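Sirbridge Winter Clothing Exchange
Progress report to the Berisha Fund
Wednesday, January 3, 2018
Prepared by Mimoza Lazarević, project coordinator

1. Summary

The exchange is open and running two afternoons a week from the former Gralta shoe store. Your grant paid for the lease deposit, the shelving and the first order of laundry supplies. We are on schedule with the opening hours and the collection points. We are behind on the repair bench, and section 4 explains the delay.

2. Collection and sorting

There are now 9 collection points, including both elementary schools and the bus depot. Alcides Cavalcanti drives the route on Mondays. Donations are heaviest right after a cold spell and drop off over the school holidays, so we have started holding back part of each load – mainly adult coats and boots – to keep the racks from going bare.

Sorting was slow at first. Each person had their own idea of what was good enough to give out. We wrote a one-page guide and taped it up at the sorting table. Items with broken zippers or loose seams go to repair. Items with stains that survive one wash go to the textile recycler. Knitwear is checked at the cuffs and collar, folded and shelved by size. Hangers stretch the shoulders and we have stopped using them for anything knitted.

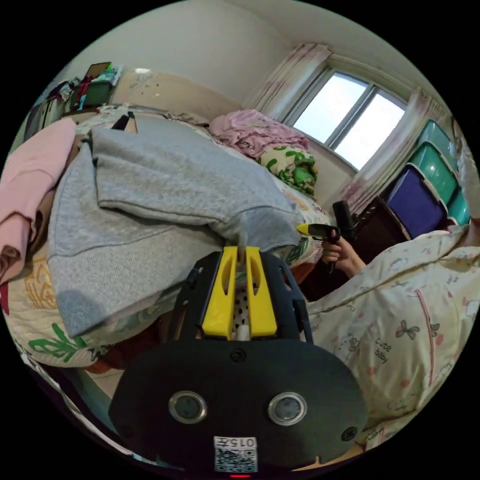

Gray knit sweatshirt.

The most requested items are children's snow pants, waterproof gloves and men's coats in large sizes. We have more scarves than we can use and have asked the collection points to stop taking them until April.

3. Families served

By the end of December, 400 items had gone out to 100 households. We do not ask for proof of income. Visitors give a first name and the number of people at home, and most are in and out in a few minutes. Several parents asked for an evening opening, and we plan to try one evening a week once we have a second key holder. Borislav Halilović has offered to take the first month.

4. Repair bench

The bench was meant to open in November. The secondhand Tavo sewing machine we bought needed a new motor, and the part took five weeks to arrive. Velimir Lazarević has fitted it and the machine runs well on light fabric. It still skips stitches on denim. Until that is fixed, heavy repairs are done by hand or sent out.

Small parts are another cost we did not plan for. Straps, drawstrings and belts come in separated from the garments they belong to, and we keep them in a box by the bench for reuse.

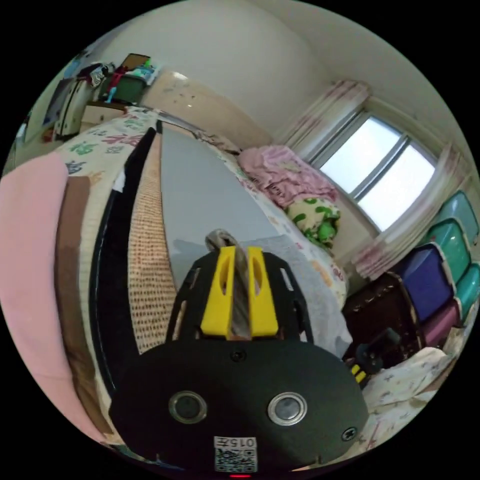 5. Budget

Spending is within the approved total. Rent and shelving came in as planned. Heating was higher than expected and we covered the difference from the supplies line. We request permission to move $40 a month from printing to repair parts for the rest of the grant period.

6. Next steps

– Open one evening a week
– Finish setting up the repair bench and post its hours
– Renew the lease, with Borislav Pavlović handling the talks with the landlord
– Send you the receipts for the second quarter with the April report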